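# Compte rendu de la réunion d'août – atelier partagé d'Ilow

La séance a été ouverte à 18 h 30, un peu plus tard que prévu, le temps que tout le monde trouve une chaise et que le café finisse de passer. Merci à celles et ceux qui sont venus malgré la chaleur, et une pensée pour nos amis de Wellar, retenus par leur déménagement, qui nous rejoindront à la rentrée !

## 1. Retour sur la réunion précédente

Le compte rendu de juillet est approuvé, avec une petite correction : le local de Skarivham ferme à 22 h en semaine, et non à 21 h comme nous l'avions écrit.

## 2. La table blanche et les petits coffrets

C'est le point qui nous a occupés le plus longtemps, et dans une très bonne humeur. Il s'agissait de décider comment nous rangeons désormais le matériel des soirées « petite électricité » : les boîtiers gris à couvercle transparent, les multiprises blanches et leurs câbles, qui finissaient trop souvent au fond du même bac. Plusieurs personnes ont rappelé, avec raison, qu'un couvercle transparent se raye vite quand on l'empile sous autre chose. 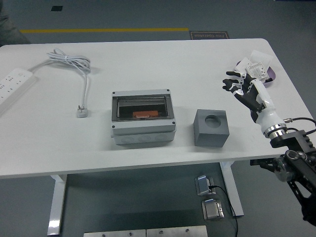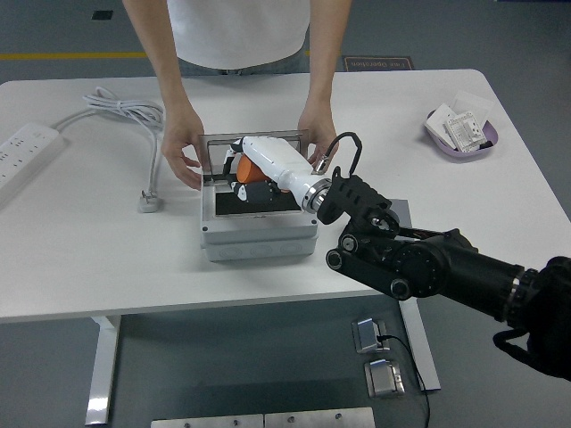 *La table blanche : le boîtier gris à couvercle transparent et, à gauche, la multiprise avec son câble enroulé.*

Après un échange assez nourri (et une digression tout à fait charmante sur les boîtes à biscuits de nos grands-mères), nous nous sommes mis d'accord sur ceci :

- les boîtiers restent fermés quand on ne s'en sert pas, et on ne pose rien sur le couvercle ;
- les câbles sont enroulés sans serrer, la fiche laissée libre ;
- les multiprises se rangent à part, sur l'étagère du bas, jamais branchées en fin de soirée ;
- les petites pièces retournent dans leur bac avant que l'on éteigne la lumière.

Il a été demandé si l'on pouvait garder la table blanche pour cette seule activité. L'idée plaît, mais l'atelier de reliure en a besoin aussi, et nous préférons continuer à la partager. Chaque groupe la rend donc dégagée et essuyée à la fin de son créneau.

## 3. Achats

Nous avons reçu le devis d'Imhof pour 13 bacs de rangement avec étiquettes et 44 attaches réutilisables pour les câbles. La proposition est jugée raisonnable et la commande est acceptée à l'unanimité. Il restera un peu plus de 2 000 euros sur la ligne « équipement » pour finir l'année, ce qui nous laisse respirer. L'achat d'un second établi est repoussé à l'automne ; on voudrait d'abord mesurer le couloir, dont les avis sur la largeur divergent beaucoup.

## 4. Questions diverses

La fenêtre du fond coince toujours. Wellar nous prête un rabot, à récupérer chez eux de préférence en fin d'après-midi.

Les soirées d'initiation reprennent en septembre, limitées à 40 inscriptions pour la saison. Le formulaire sera affiché dans l'entrée, comme l'an dernier, et il y aura aussi des exemplaires papier à Skarivham.

Séance levée à 20 h 15. Il reste du cake aux prunes dans le petit frigo, servez-vous.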